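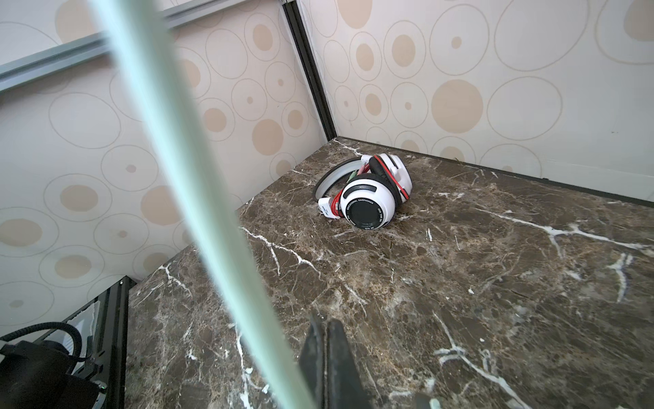

The headphones were on the marble when she came home from Hutbridge, in the back corner where the two walls meet. Her son had put them there on Sunday and had taken the train back to Atlow without them.

She did not touch them at first. She put the kettle on and took off her shoes. The dark stone had come with the apartment, and she had never liked it. The white veins looked to her like cracks in the ice of a river, and in winter she set her cup down on it with care, as if it could break. The wallpaper was her own choice. Circles, big and small, with a dot in the middle of many of them. When he was a boy he used to say that they were eyes, and later he said that they were fried eggs, and after that he stopped saying anything about them.

He was thirty-one now. He had bought the headphones to learn the language of the country where he would work from May. He had sat at this counter the whole weekend with his back to her, repeating sentences. Where is the station. I would like two tickets. My mother is well, thank you. She had peeled potatoes behind him and listened to only one half of a conversation.

She called him in the evening.

"You forgot your headphones," she said.

"I know. Keep them, Mama. I will buy others."

"They are good headphones."

"They are for schools. It is written on them, educational earphones. I got them cheap at Galer." He was eating something. "You could use them for the radio."

She said that the radio was fine as it was — she liked it to fill the kitchen. Then they talked about his tooth, and about the rent, which would be 610 in the new place, without heating. She thought it was too much but she said it was reasonable.

After the call she went to the counter and tried to free the cables. There was a red one and a green one, and they had gone around each other so many times that she had to put on her glasses. It took her until the news. When they lay straight she put the headphones on her head. They were too big, and the band slid down to her neck, so she held the cups with her hands.

There was no sound in them, of course. They were not connected to anything. But the refrigerator became quiet, and the bus number 23 went by the window without its noise, and she could hear herself breathing, as under water.

So this was how it had been for him all weekend. She had thought that he did not want to talk to her.

She stood like that for some time. Then she said, slowly, in the language she had heard only from his side, "My mother is well, thank you." Her voice was very loud inside her head. She said it again, more quietly, and looked for a pencil to write it down.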